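From the dealing desk to the help desk: a chat with Dehua Feng of Tadport

Dehua Feng has a habit of answering a question by first telling you about the person who asked it of her last. It makes for a long interview, and a very pleasant one. I had put aside an hour for our talk in February 2018 and we were still going well into the second, by which time the tea had gone cold twice and neither of us had got to the bottom of my list.

She heads client education at Tadport, a retail foreign exchange broker that looks after small traders, mostly people with day jobs who look at the currency markets in the evening. Before that she spent years on a dealing desk at Han, where the clients were importers and the phone started ringing before she had her coat off.

"At Han I spoke to people who had to buy currency," she said. "They had a container of tiles on the water and a bill to pay in euros. They didn't think of themselves as traders at all, and I'd say that's why most of them were quite sensible. Then I came to Tadport and met people who wanted to buy currency, and wanting is a different thing altogether."

I asked what had surprised her most in the move. She thought for a while and then told me about a retired bus driver who rang in her first August at the firm. He had opened a practice account, done very nicely with it over the winter, and put real money in as soon as the weather warmed up. He rang because he was sure the platform was broken.

"He said the prices were different. We went through it all together, trade by trade, and the prices were fine. What was different was that he was closing everything early. On the practice account he'd let a good trade run for days and go off and mow the lawn. With his own savings in there he couldn't leave the screen alone. He was a lovely man. We talked for so long that he ended up telling me about his knees."

That call, she says, is more or less how the Tadport course began. There had been a course before, in the sense that there was a page of videos about chart patterns, and clients were sent the link when they signed up. Hardly any of them watched past the second one. Dehua went to her manager, Shaohua Lü, and asked if she could pull the whole lot down.

"Shaohua is a very calm person," she said. "I had made a big speech in my head about it, and he just said, 'And what goes up in its place?' I hadn't got that far! So I went away and came back with one sheet of paper, and the first line on it was 'How much can you lose before you stop sleeping?' He read it and said we would have to word that differently for the compliance people, but yes."

The course runs by phone and webinar now, with small groups, and it starts with position size. Charts don't come into it until much later, and Dehua would happily leave them out, though she admits the clients would revolt.

Starting small

Tadport asks new clients to begin with an account of no more than 100 dollars for the length of the course. I wondered aloud whether that was good business for a broker that earns its living from the spread on each trade, and she laughed.

"You sound like our sales team. No, it's a fair question. If somebody starts with a large deposit and loses it, they leave, and they tell their brother-in-law, and he never comes at all. If somebody starts with a little bit and learns how margin works, a good share of them are still with us years on. Shaohua worked it through on the back of an envelope and I've still got the envelope."

Her last group was the biggest so far, with 112 people signed up and 78 who got to the end. She would like that second figure to be higher, but she was keen to point out that leaving the course isn't always a bad result.

"We had a woman who dropped out in the middle and wrote me a very kind note. She said she'd worked out that she didn't like it, she didn't like having something open overnight, and she was going to pay down the mortgage with the money. I was delighted. I pinned it up. I think one or two people in the office thought it was an odd thing to pin up."

We got on to leverage, as you do. Dehua has strong feelings about the way it is usually explained, with a picture of a lever and a big rock. She thinks the lever makes it look as though you are the one doing the pushing. She prefers to talk about a house bought with a very small deposit, and what a small fall in prices does to the part of the house that is yours.

"People understand houses," she said. "Everybody has an uncle who sold at the wrong time. You say 'maintenance margin' and they're gone, they're thinking about dinner. You say 'the bank would like a word' and they sit up straight."

Does she think brokers offer too much leverage to ordinary customers? She was careful here, and took a moment to pour more tea.

"I think a lot of customers use too much, and I think we make it too easy to do it without noticing. The default on our order ticket used to be one full lot. Why? Because it had always been one full lot. A new client would click the button to see what it did, and what it did was put on a trade far too big for them. We changed it so the size box starts empty and you have to type something in. It was a tiny job, and I'd been asking for it for ages."

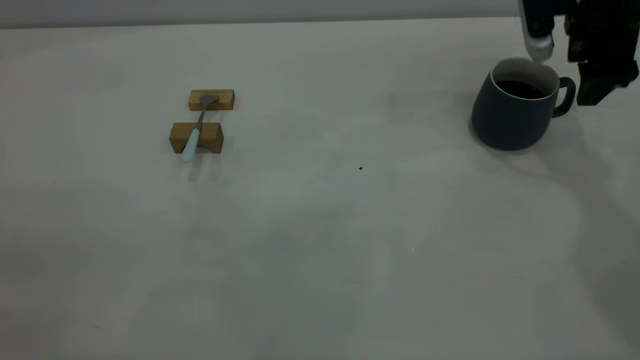 On tools, robots and tips

Tadport moved its clients to a new trading platform, Skimus, not long ago, and I asked how that had gone. She pulled a face, then took it back.

"It's good. It's much better on a phone than the old one. But you move a button and somebody who has pressed that button every night for years is going to be cross with you, and they're right to be. I spent a good two weeks doing nothing but telling people where their trade history had gone. It's under the account tab, by the way, if any of them are reading."

What she likes about Skimus is the journal, a plain box next to each trade where you can type in why you made it. It isn't compulsory. She reads the entries only when a client asks her to, and she says the short ones tend to be the most useful.

"One gentleman had written 'bored' next to a whole string of trades. Just 'bored', 'bored', 'bored'. He hadn't noticed until we looked at it together. He's taken up swimming, he tells me."

She is cooler on automated trading. Clients ask her about it every week, usually after seeing an ad, and her advice is to ask whoever is selling the program how it behaved in its worst month and to be wary if there doesn't seem to have been one. The same goes for copying other people's trades. Tadport looked into a copying service from Mallska and decided against it, at least for now.

"They were nice people and it worked the way they said it would. My worry was more about what it teaches you. You'd be following somebody with a different income, a different amount in the bank, a different idea of what a bad day is. If they lose half of it they might shrug. Would you shrug? I wouldn't."

And tips? Does she get asked where the dollar is going?

"Oh, all the time. At weddings! I was at my cousin's wedding and a man I'd never met followed me to the cake table to ask about the yen. I told him I didn't know, and he thought I was being coy. I've worked in this business for most of my adult life and I really don't know. I can tell you what's on the calendar, when the central banks meet, what the market seems to be expecting. After that you're on your own with everybody else."

I asked whether she trades herself. Staff at Tadport can't hold live accounts with the firm, she explained, and she has never felt like opening one elsewhere. She keeps a practice account so that she can follow along with her groups and make the same mistakes they do, and she was good enough to say that it was down when we spoke. She'd held on to a losing position in the Australian dollar for far too long, against all her own advice, and had written it up in her journal for the next group to read.

"I put 'stubborn'," she said. "Shaohua saw it and asked if I wanted a bigger box."

The next course opens once she has finished rewriting the section on rollover costs, which she describes as the dullest part of the whole thing and the one that clients ring about most. She has been through three drafts already and was hoping to try the fourth on her mother, who has never placed a trade but has firm views on bank fees.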